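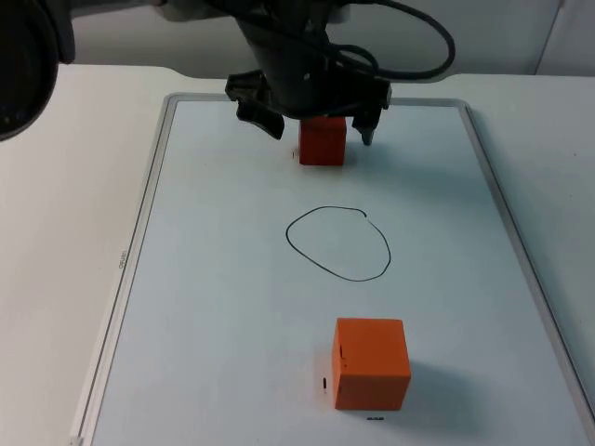 **Imska adds slow-release granule for container vegetables**

TASSTEAD, November - Imska has released Mota, a coated granular fertilizer for tomatoes, peppers and eggplants grown in pots and raised beds. One application at planting feeds the crop for up to five months, depending on soil temperature.

Each granule has a polymer coat that lets water in and dissolved nutrients out. Release is slow in cool soil and speeds up as the root zone warms. The mix includes magnesium and calcium - both are quickly washed out of small containers.

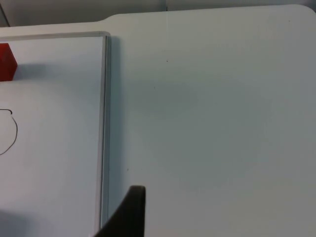
The rate is 7 grams per gallon of potting mix, worked into the top layer. Mota was grown against a liquid feed in 221 containers at the Vesham trial plots. Plants on the granule needed no further feeding before first harvest.

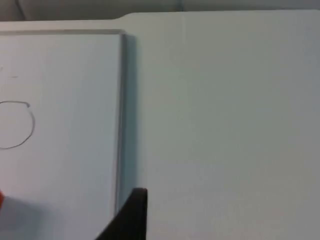 According to the Vesham plots, the difference was clearest in peppers, "where leaf color held through the hottest weeks," though growers using very hard water should still check pH.

Mota ships in 400-gram tubs from the Tasstead warehouse. Store dry and sealed.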